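Elegir una pinza no es elegir un catálogo

Opinión
Yhon Usuga
Octubre de 2020

La adquisición de equipos de manipulación robótica por parte de centros públicos de formación e investigación se decide todavía, en la mayoría de los casos, sobre la base de una hoja de características. Se comparan la apertura máxima, la fuerza de cierre, la carga útil y el precio, se asigna una puntuación a cada apartado y se adjudica. El laboratorio de Hidus siguió ese procedimiento durante años, y quien firma estas líneas participó en él. La experiencia del último curso aconseja revisarlo.

En junio, el laboratorio debía escoger entre dos pinzas paralelas, presentadas por los proveedores Maddocks y Larnico, con destino a un mismo brazo. Sobre el papel las diferencias eran menores. Ambas ofertas cumplían el pliego y la distancia económica entre una y otra no justificaba por sí sola la decisión. Se acordó entonces someter los dos modelos a un ensayo previo en simulación, con 12 piezas de geometría distinta y 30 intentos de agarre por pieza, antes de solicitar unidades físicas en préstamo.

La propuesta encontró resistencia. Se adujo, con razones atendibles, que un simulador reproduce mal el rozamiento, que las mallas de colisión simplifican los contornos y que un resultado favorable en pantalla puede no sostenerse en el banco. Hemant Thakur, responsable de integración en Grovidthorpe, lo expresó por escrito en términos que comparto en parte: «La simulación no certifica una pinza; solo permite descartar la que no debería llegar al taller». A mi juicio, esa función de descarte basta para exigirla.

Las piezas de revolución ilustran bien el problema. Un cuerpo con base ancha, cuello estrecho y cabeza en forma de disco admite varias estrategias de agarre, y no todas toleran igual un error de orientación. Si los dedos cierran sobre la base, la superficie de contacto es curva y el apoyo se reduce a una franja. Si cierran sobre el cuello, la cabeza puede interferir con la aproximación. Ninguna de estas circunstancias figura en una ficha comercial, y todas ellas afectan al uso diario del equipo.

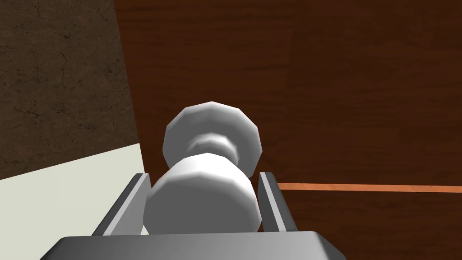

Conviene añadir una cautela sobre los modelos empleados. Un cilindro representado mediante caras planas ofrece al motor de contacto aristas que la pieza real no tiene, y el resultado puede variar según cómo se oriente el polígono respecto a los dedos. El laboratorio repitió por ese motivo una parte de las pruebas con mallas más finas. En dos de las piezas la clasificación entre proveedores se invirtió. Lejos de invalidar el ensayo, ese dato obliga a publicar, junto con las tasas de éxito, la resolución de las mallas y los coeficientes de rozamiento utilizados. Una cifra sin esas condiciones carece de valor comparativo.

En total se registraron 217 fallos de agarre entre los dos modelos. La cantidad importa menos que su reparto: la pinza con mayor fuerza nominal concentró los suyos en las piezas de cuello estrecho, mientras que la otra los distribuyó de manera más uniforme. Para un centro cuya actividad cambia de pieza cada semana, la segunda conducta resulta preferible. Para una línea dedicada a un único producto, probablemente no lo sería. El pliego, tal como estaba redactado, no permitía distinguir entre ambas situaciones.

La objeción económica merece también respuesta. El ensayo supuso un coste de alrededor de 4000 euros en horas de personal, cantidad que algunos colegas consideraron excesiva para una compra de este tamaño. Debe recordarse, sin embargo, que los modelos de las piezas y los guiones de prueba quedan a disposición del laboratorio y podrán emplearse en la próxima licitación, ya se trate de pinzas, de cámaras o de controladores.

Por todo ello, considero que los pliegos de Hidus deberían incorporar tres exigencias: la entrega por el licitador de un modelo simulable de su equipo, la ejecución de una batería común de agarres con parámetros públicos y una prueba física posterior, limitada a las piezas en que la simulación haya arrojado diferencias. Esta última no debería suprimirse en ningún caso. Grovidthorpe ha manifestado su disposición a compartir su propio conjunto de piezas, y sería razonable aceptar el ofrecimiento antes de que se redacte la siguiente convocatoria.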